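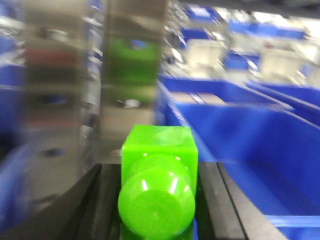 세제 병은 왜 늘 싱크대 옆에 서 있을까

주방용품 가운데 가장 자주 손이 가면서도 가장 대충 고르는 물건이 병이다. 주방 세제, 식초, 오일, 분무용 세정제까지 한 집의 조리대에는 보통 여러 개의 병이 나와 있다. 냄비나 칼은 며칠씩 비교해 가며 사는 사람도 병은 내용물에 딸려 오는 대로 쓴다. 그러다 보니 색과 높이가 제각각이고, 젖은 손으로 잡으면 미끄러지고, 서랍에 눕혀 넣으면 굴러다닌다.

생활용품 디자이너 오나 베이세넨은 병만 5년째 그리고 있다. 그가 일하는 론데오의 작업실에는 싱크대가 두 개 있다. 하나는 손을 씻는 곳이고 다른 하나는 병을 시험하는 곳이다. 시험용 싱크대 옆에는 세제와 식용유, 고무장갑, 수건이 항상 놓여 있다. 새 형태가 나오면 먼저 맨손으로 잡고, 그다음 젖은 손으로 잡고, 마지막에 기름 묻은 손으로 잡는다.

“둥근 병은 손에 잘 맞지만 눕히면 굴러갑니다. 네모난 병은 수납장에 잘 들어가는데 모서리가 손바닥을 누르죠. 그래서 아래쪽은 각지게, 위쪽은 둥글게 만드는 경우가 많습니다. 어려운 곳은 둘이 만나는 어깨예요.”

베이세넨의 말대로 병의 어깨는 생각보다 하는 일이 많다. 어깨가 가파르면 손가락을 걸 자리가 생기지만 내용물이 안쪽 턱에 남는다. 완만하면 끝까지 잘 따라지는 대신 손이 위로 미끄러진다. 모서리를 얼마나 굴리느냐도 문제다. 많이 굴릴수록 잡기는 편하고, 나란히 세웠을 때 병 사이에 빈틈이 커진다.

색도 따져 볼 만하다. 밝은 연두색이나 노란색 용기는 찬장 안쪽에서도 금방 눈에 띈다. 어두운 수납장에서 물건을 꺼내야 하는 사람에게는 큰 장점이다. 다만 불투명한 용기는 남은 양이 보이지 않는다. 베이세넨은 들어 보고 무게로 짐작하는 습관을 들이거나, 같은 내용물을 한 병 더 사 두는 쪽을 권한다. 광택이 있는 표면은 닦기 쉽고, 무광 표면은 손자국이 덜 보인다. 기름을 많이 쓰는 집이라면 광택 쪽이 관리하기 편하다.

스테인리스 주방에서는 사정이 조금 다르다. 금속판이 주변 색을 받아 비추기 때문에 원색 병 하나만 놓아도 벽 쪽에 같은 색이 번진다. 주방 시공을 오래 해 온 가산 아부 함무르는 이 점을 설계 상담 때 꼭 이야기한다고 했다.

“손님들은 상판과 문짝 색은 고민하면서 그 앞에 뭘 둘지는 생각하지 않습니다. 스테인리스 벽을 고르셨다면 세제 병 색도 주방 색에 들어갑니다. 깔끔한 걸 원하시면 흰색이나 회색 용기로 옮겨 담으시고, 생기가 있는 게 좋으시면 한 가지 색만 쓰세요.”

옮겨 담기에 대해서는 의견이 갈린다. 보기에는 좋지만 일이 는다. 원래 용기에 적힌 사용법과 주의 사항이 사라지는 것도 단점이다. 수납 상담을 하는 위다드 나자르는 세정제를 옮겨 담지 말라고 한다. 특히 음료나 식품이 들어 있던 병은 쓰지 않는다. 꼭 옮겨야 한다면 제품 이름과 희석 비율, 담은 달을 적은 라벨을 붙인다. 3월에 담았으면 ‘3월’이라고만 써도 충분하다.

나자르가 고객의 집에서 가장 먼저 하는 일은 조리대 위의 병을 모두 꺼내 한곳에 모으는 것이다. 그다음 매일 쓰는 것, 일주일에 한 번 쓰는 것, 언제 썼는지 모르는 것으로 나눈다. 매일 쓰는 것만 싱크대 옆으로 돌아가고 나머지는 문 안으로 들어간다. 식품과 세정제는 칸을 달리하고, 아이가 있는 집에서는 세정제를 손이 닿지 않는 높은 칸에 두고 문에 잠금장치를 단다.

눕혀 보관하는 것은 어떨까. 서랍이 얕은 주방에서는 병을 세울 높이가 나오지 않아 눕혀 넣는 집이 많다. 바닥이 각진 병은 눕혀도 비교적 잘 구르지 않지만, 뚜껑이 문제다. 펌프식과 원터치 뚜껑은 조금씩 새기 쉽다. 나자르는 돌려 닫는 뚜껑만 눕히고, 서랍 바닥에 물로 씻을 수 있는 얇은 매트를 깔게 한다. 뚜껑은 모두 같은 방향으로 둔다. 새더라도 한쪽만 닦으면 된다.

청소 주기는 간단하다. 병 바닥과 뚜껑 둘레를 일주일에 한 번 미지근한 물로 닦고 마른 수건으로 물기를 없앤다. 세제가 굳은 뚜껑은 분리해서 따뜻한 물에 담갔다가 칫솔로 문지른다. 스테인리스 면은 결을 따라 닦고 바로 마른 천으로 훑어야 물자국이 남지 않는다. 병을 늘 같은 자리에 두면 그 밑에 고리 모양 자국이 생기므로 닦을 때마다 들어내고 닦는다.

론데오의 다음 병은 용량 585밀리리터로 정해졌다. 베이세넨은 지금 어깨의 각도를 두 가지로 줄여 놓고 비교하고 있다. 한쪽은 잡기가 좋고 다른 한쪽은 끝까지 잘 나온다. 작업실의 시험용 싱크대 옆에는 두 시제품이 나란히 서 있고, 결정은 아직 나지 않았다.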